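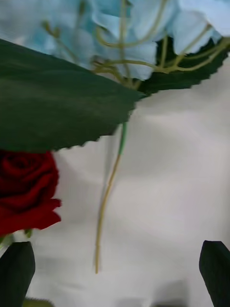
The Josgate set holds 200 short court reports on burglary and fraud trials, each tagged by charge, plea, and sentence. Names of defendants are replaced with codes. In the charts, closed cases use the light blue of the hydrangea petals and open appeals use the yellow-green of the stalks — both are set in `colors.json`.

- **Version:** 2
- **Labels:** Trilok Vishwakarma, Recep Gezer
- **Held out for testing:** 28 reports

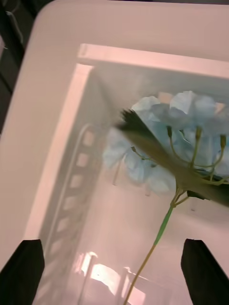 Some 60 reports give no plea. These have `plea: null` and should not be read as "not guilty". Sentences are stored in months; suspended terms have their own field.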